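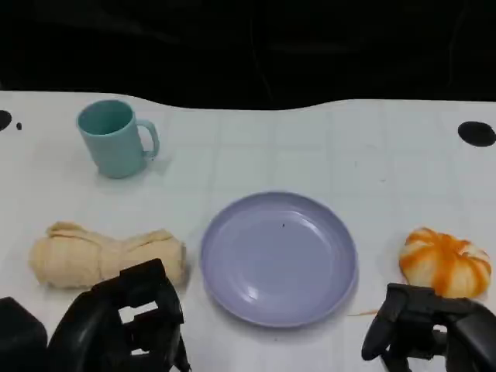 Teal mug, plastic, matte finish, on the gridded white top.

March, notebook 44, continued from the descaling pages

Stain trial on tea and coffee film, second round. Purpose unchanged: find out how much of the brown film in the tea room mugs comes off with citric acid alone, and whether the Kellel powder is worth reordering at the price they now want for it.

Water first. Plernmont town supply is hard this month. Bram Dierckx ran the titration twice and got the same answer both times, so I have stopped blaming the indicator. Hard water matters here because the film is mostly tea polyphenols bound up with calcium, with a skin of carbonate on top. In soft water the same tea leaves much less behind. Sofia Kourkoulas saw this at Krasniqi, where the building had a softener and the mugs stayed clean for weeks.

Film preparation. Black tea, one bag per mug, boiling tap water, left to stand uncovered until cold, tipped out, not wiped. Repeated daily until the film was even down to the base. Glazed stoneware took it evenly. Plastic took it in patches, heavier at the old waterline. Scratched plastic was worst and I would not use it again as a test surface, the scratches hold colour whatever you do to them.

Treatments:
A — citric acid, warm tap water, 90 minutes
B — sodium percarbonate, hot tap water, 90 minutes
C — Kellel powder, made up to the label
D — Bresadent denture tablets, one per mug
E — tap water only

Results by eye, against the grey card, under the bench lamp:
A lifted the chalky layer and left the brown. Colour a little lighter, surface smooth to the fingernail.
B lifted nearly all the brown. Faint haze left on drying, gone with a wipe of A.
C about the same as B. Bram says slightly better at the base. I could not see it.
D slower, patchy, strong mint smell. Fine overnight.
E no change.

A followed by B gave the cleanest stoneware of the set. B followed by A came close, and is easier to do in the tea room as the last rinse is the mild one. Do not combine the two in one mug. They neutralise each other, foam over the side and clean nothing.

Abrasion check. Melamine sponge on the plastic offcuts, light hand pressure, then looked at under the stereo microscope. Dulling is plain on the glossy offcut and hard to judge on the matte one. Grit papers for comparison, 1235 is not a grit, that is the bin number I copied across by mistake on the last page. The paper was 3000. Corrected there in pencil.

Cost. Percarbonate bought in the plain tub is well under the Kellel per treatment and I can't find a reason to keep paying for the blue specks. Will finish the open box.

Problems. Temperature was not held. The percarbonate mugs started hot and were at room temperature well before the end, so the time figure means little for B. Lids or a water bath next time. The grey card has a thumbprint on it and needs replacing. No blind scoring, I knew which mug was which.

To do:
Repeat B with lids, reading every 15 minutes
Softened water control, ask Sofia for a jerry can
Fresh plastic offcuts, unscratched
Coffee film, same method, separate mugs
Return Bram's burette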